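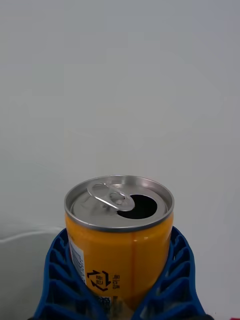 ## 4.2 Opened cans and the marks people look for

Cans made up most of the metal left in kitchens and shared rooms at both sites. In Parnach they came mainly from the evening meal. In Civusstead they turned up at all hours, often on window sills and desks, and were brought to the sink in batches. This section deals with two points that came up again and again in the household interviews: how people judge whether a can is finished with, and where they look on it when deciding which bin it belongs in.

We asked 47 households to talk us through the last few drinks cans they had put out. The interviews took place in kitchens and lasted 30 to 50 minutes. Notes were coded by two of us working separately, and differences were settled by a third reader, Veerle Vanhove, who had not visited either site.

### 4.2.1 Open, finished or still in use

A drinks can cannot be closed again once it has been opened, and people treated this as the main thing that set it apart from a bottle. A half-full bottle went back in the fridge. A half-full can stayed where it was put down, and the next person in the room had to decide what to do about it.

Most said they looked at the top first. Figure 4 shows a short, wide can of the sort they described, with an orange-yellow body and a silver lid. The pull tab has been lifted and turned so that it lies across one side of the lid, and the drinking opening is on the other. From above, the opening is a dark hole with a smooth edge. The lid tells the person tidying up that the can has been opened, and gives no help with how much drink is left in it. People dealt with this by picking the can up or giving it a small shake. Several tipped every can over the sink as a matter of course, including those they believed to be empty.

The tab had some standing of its own. In six households it was bent back flat after drinking, and two of these used a tab pushed round to the side as a sign that the can was done with. The habit was not shared by visitors and led to drinks being poured away by mistake. We did not find any household where the tab was taken off and thrown out separately, although one person remembered doing so as a child.

### 4.2.2 Where the symbol is

Some 40 of the households said they knew that metal cans could be recycled and did not check. The rest said they looked for a mark, at least on a brand they had not bought before. Those who looked did not always find one quickly. On the can in Figure 4 the recycling symbol is a triangle of arrows printed in black, low on the body, with small characters inside it. A short column of vertical text stands next to it. Further up and to the left is a white panel carrying more vertical text in small dark print, and a barcode-like block sits below.

Black on orange-yellow is a strong contrast, and when we put cans with similar printing in front of people they had little trouble seeing the symbol once the right side was facing them. Finding that side was the slow part. A can has no back in the way that a box does. People turned it in the hand until something that looked like small print came round, and some stopped at the first block of text they met. Vertical text was disliked by older members of the households, who had to tilt either the can or their head to read it.

The characters inside the triangle were hardly used. Only three people could say what such characters were for, and one of the three had worked in a packing hall. The others took the arrows alone as meaning "yes".

### 4.2.3 Rinsing

Rinsing was done by hand at the sink, usually with water left over from washing up. The rolled rim of a can holds a little liquid even when the can has been tipped out, and this was the reason most often given for sticky bin floors in the Civusstead flats. Households that stood their cans upside down on the draining board overnight reported fewer problems with smell in July. Crushing was less common than we had expected and was mostly a matter of bin size.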